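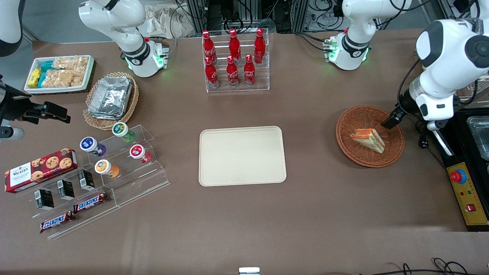

Section 5. Setting Out the Snack Table

Read this section once before you carry anything to the table. The Sultollow table kit is forgiving, but people who arrive with both arms full of bottles tend to make decisions they regret.

5.1 Before you start

Wipe the tabletop and let it dry. The clear displays show every crumb, and they show it from both sides.

Peel the protective film off the bottle rack and the stepped display. If they look cloudy, there is a second film. Peel that too.

5.2 Placing the pieces

1. Put the serving tray in the center of the table, long side toward the guest. Leave it empty. You will feel a strong urge to put something on it. Resist until 5.3.

2. Set the bottle rack behind the tray, raised row to the back. Fill the back row first. Turn the labels to the front now, while you can still reach them.

3. Put the long snack tray in the back left corner. Bars go in flat. A packet or two may stand on end at one side if you want the tray to look generous.

4. Place the oval basket beside the snack tray and slightly forward of it. Foil-wrapped packages go here. A small lean in the stack is fine; a large lean is a delivery to the floor.

5. Stand the stepped display in front of the oval basket and load it with small drink bottles, one at a time, from the bottom step up.

6. Put the round basket on the right. It is for sandwiches and is shallow on purpose, so they can be picked out without digging.

Note: Chilled drinks and sandwiches go out last. Keep them in the refrigerator until everything else is in place, including you.

CAUTION: Do not slide a loaded bottle rack. Empty it, move it, fill it again. Our parts desk replaced 114 racks last year, and we have heard all the explanations.

5.3 Serving a sandwich

1. Check the wrap before serving. It should be closed all the way around. Wrinkles are normal.

2. Pick up the sandwich low down, with the cut edge facing up. Hold it firmly enough to keep it and gently enough that it stays a sandwich.

3. Carry it to the center tray and lay it flat. Leave the wrap on - the guest opens it.
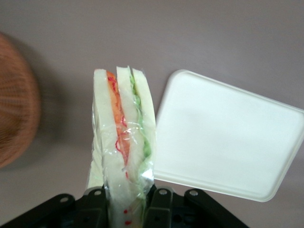
Figure 5-2. Wrapped sandwich held at the base, cut edge up, fillings showing.

4. Add one drink and one item from the snack tray or oval basket.

CAUTION: Do not stack sandwiches on the center tray. The lower one always loses.

5.4 Clearing

Return unopened bars and packets to the storage box. Throw away any sandwich that has been out for more than two hours, however good it looks. Wash the acrylic pieces by hand with a soft cloth. For replacement parts, see Section 6.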